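Tiny kitchen corner gets its toaster

The little kitchen corner at Kazmi in Kotbridge has been filling up all September, and it looks wonderful! Iara Daza and Arūnas Vasiliauskas spent two evenings finding a spot for everything, starting with the wire baskets on the walls, which keep a jar and a couple of utensils off the counter.

The favorite so far is a pale mint-green toaster with two slices of toy toast popping out of the top. It went into the back corner, and Daza says it's staying there. Bright green boxes and a little brown spice jar add plenty of color against the gray marbled surface and those big black scribbled spirals on the walls.

Next on the wish list are six small plates and a kettle.

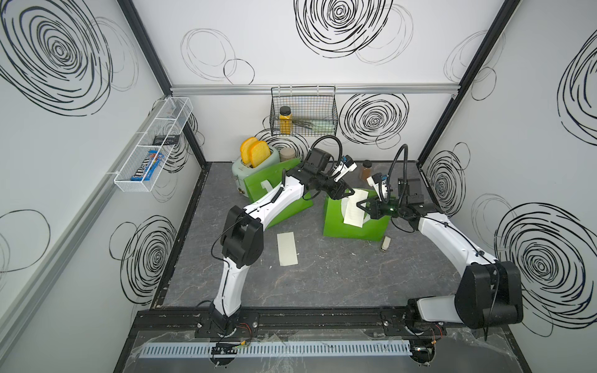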